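Grisudance two-arm bench: FAQ
updated 1/6/24 by Yhon Arango

What is it?
Two small arms on one white table, picking up packs of pasta and putting them in a basket. Built in the shared workshop at Jirkunthorpe. Started in November, still going.

What did it cost?
$1,249 so far, not counting the table. Arms were most of it.

Can I use the bench when you're not there?
Yes, ask me or Yasmine Tazi first. Power off at the wall when you're done please. Not just the software stop.

Do I need to know how to code?
No. Start script is on the desktop. Double click, wait for both arms to home, go.

Why pasta?
Cheap, the wrappers are shiny and slippery, and the packs come in different sizes. If the grippers can manage that they can manage most of teh stuff on our list.

Which arm does what?
Depends on the run. Either one can reach the middle of the table. Long packs are the hard ones, they want to lie across the top of the basket and not go down in.
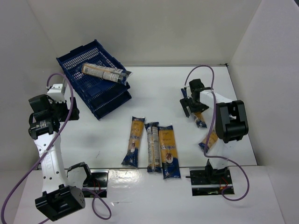 Cables keep getting dragged over the packs. Fix?
Working on it. Clips are on order from Clallby. For now check the slack before every run, and move any pack that's under a cable.

A joint is buzzing, is that bad?
Short buzz under load, fine. If it keeps going after 9 seconds cut power and let it rest.

Where are the files?
Shared drive, folder called Shawky. Mount plates are in there to, version 4 is the one that fits.

Can I bring my own groceries to test?
Sure. No glass. Nothing over 330 grams for now.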